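Drawer opening in sim: how much to vary the handle approach?
Posted 22nd June by hshearer_n (Niall Shearer)

We are collecting drawer episodes in simulation for the Skollel policy. Current set is 66 episodes, all teleoperated, one cabinet model. Success on held-out cabinet poses is poor. Failures are nearly all at first contact with the handle. Would you add cabinet models first, or more start poses for the one we have?

pasova_dev
Start poses. With 66 episodes the policy has memorized one approach line. Rotate the cabinet 15 degrees either way and record again.

tuhumury
Disagree. Pose variation is cheap and can be generated from the demos you already have. Handle geometry can't. A lever-type bar and a round knob need different finger placement, and no amount of rotation teaches that.

pasova_dev
He has one handle and can't open it from a new angle. Fix that before adding knobs.

hshearer_n
Pregrasp from the current batch, lever bar, two-finger gripper:

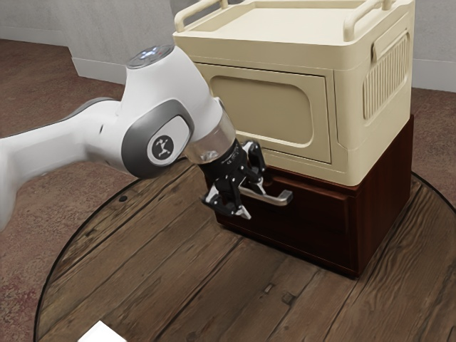 Source: simulator render, N. Shearer / Prisonitz drawer set

The fingers are beside the grip, left of it. The operators split on whether to close from there or shift right along the bar first. I kept both.

tuhumury
That's your problem, or a good part of it. Two strategies from the same state, and a regression head will average them. Pick one and relabel, or use a policy class that handles multimodal actions.

pasova_dev
Agree on that point. I'd still randomize the pose. Also check the wood texture on the tabletop, ours overfit to the plank seams until we swapped it per episode.

hshearer_n
Texture is fixed at the moment. Plan: drop the shift-right episodes, re-record 35 with cabinet rotation, six table textures. Second handle type in July.

tuhumury
Keep the dropped ones in a separate folder. You'll want them if you change the head.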